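Search this site Go
Print this page | E-mail this page

Mon 8 July
By Renato Gaete

What Adbridge Eats: our summer food project

Decha Hemmin and I wanted to know where the vegetables in our town come from, so we spent 15 days asking! We talked to seven growers and read the old market ledger at the Baston library – it starts in 1643 and it's wonderful. Cucumbers hardly show up in it, but cabbage is on nearly every page.

Now it's the other way around. Mrs. Benítez sells out of cucumbers before noon and can't give cabbage away.
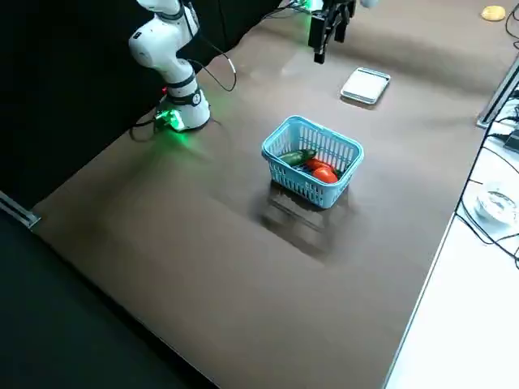

What we want to do next

The ledger has 333 pages and we only got through the first part. Decha is still copying out prices, and I'd love to visit the Jeron farm in the fall – they grow squash there!

Print | E-mail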